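Home | Guides | Downloads | Forum | Contact

Making depth maps for lenticular prints

Last updated: Wed 31 August

A lenticular print shows depth without glasses. Behind the ribbed plastic sheet is a single printed image made of thin strips, taken from several slightly different viewpoints. Each eye sees a different strip through the ribs, and the brain does the rest.

You can shoot the viewpoints with a camera on a rail, but many people start from one flat picture and a depth map. A depth map is a greyscale copy of the picture in which light areas are near and dark areas are far. The software uses it to shift parts of the picture sideways and build the missing views. This guide uses Flokmont to paint the map and Edar to make the views and interlace them. Other programs have the same controls under different names.

What you need

- A flat picture, at least as large as the finished print at the printer's working resolution
- Flokmont, or any paint program with layers and a soft brush
- Edar, or another interlacing program
- A lenticular sheet and its stated pitch
- An inkjet printer and plain glossy paper for the tests

Choose a picture where the objects overlap each other. Overlaps give the eye something to compare. Rendered pictures work well because their edges are clean and there is no film grain to smear when the views are shifted.

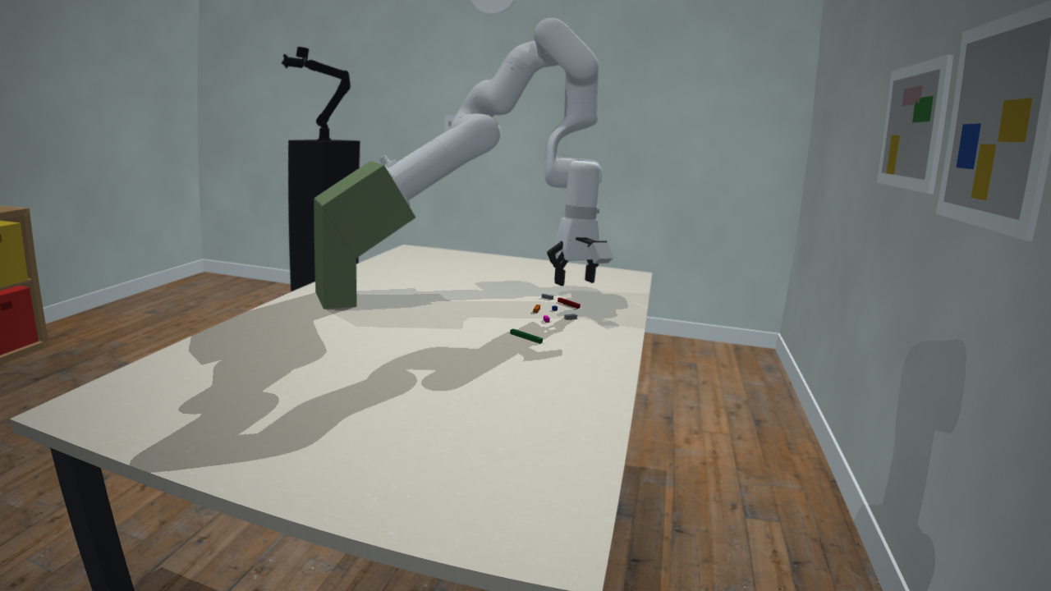

Step 1: Split the picture into layers

Open the picture in Flokmont and make a new layer for each object you want to stand at its own distance. Trace round the outside of each one with the selection tool and copy it up. Leave the background whole on the bottom layer.

Give every selection a feather of 2 pixels. A hard edge makes objects look like cardboard cut-outs, and a very soft edge drags background colour along with the object.

Where one object hides another, paint in a little of the hidden one on its own layer. Only a narrow band will ever show, so the clone brush is good enough.

Step 2: Paint the depth

Add a new layer above the others and call it Depth. Fill it with a dark grey. Avoid pure black, as it leaves no room if you want to push something further back later.

Load the selection for the furthest object and fill it with a slightly lighter grey. Work forwards one object at a time. Keep the nearest one short of white for the same reason.

Floors, tables and roads need a gradient, dark at the far end and light at the near end. Draw it in one stroke. Then check that each object resting on the surface has the same grey where it touches. If the greys differ, the object will seem to float or sink.

Rounded things need some shading of their own. Use a large soft brush at low strength and lighten the part nearest the viewer. Don't copy the light and shade from the picture. A shadow on a table is dark in the picture but is at the same depth as the table. 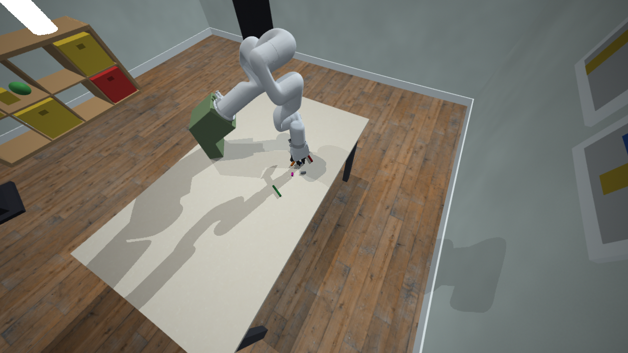 When the map is finished, blur the whole layer by 3 pixels and save it as a separate greyscale file. It must be exactly the same size as the picture. Edar will refuse to load it otherwise, and the error message does not say why.

Step 3: Set the zero plane

In Edar, load the picture and the map. Go to Views and look for the slider marked Zero Plane. Whatever has this grey value will appear level with the surface of the plastic. Lighter areas come forward and darker areas go back.

Put the zero plane on the main subject. It will be the sharpest part of the print, so faces and lettering should be there too.

Step 4: Make the views

Set the number of views. We use 26 for small prints. More views give smoother movement, up to the point where the printer can no longer keep the strips apart.

Start with the total shift at about 6 millimetres for a print of postcard size. Run the preview and watch the edges of the nearest object. If you see stretched streaks, go back to Step 1 and paint more of the hidden background, or lower the shift.

Step 5: Test the pitch

The pitch on the packet is rarely exact for your printer. Print the pitch test from the Tools menu on glossy paper, lay the sheet on top with the ribs running up and down, and view it from normal distance with one eye closed. One band will turn evenly black or white across its whole width. Write down its number and enter it in Edar.

Hendriks sheets and Zatemville sheets need separate tests even when the packets give the same pitch. Repeat the test if you change paper or ink.

Step 6: Print and mount

Turn off all scaling in the printer window, including "fit to page". Print at the highest quality and let the ink dry overnight. Line up the ribs with the guide marks at the side of the print, tape one edge, and check the depth before peeling the backing. If near and far are swapped, reverse the view order in Edar and print again.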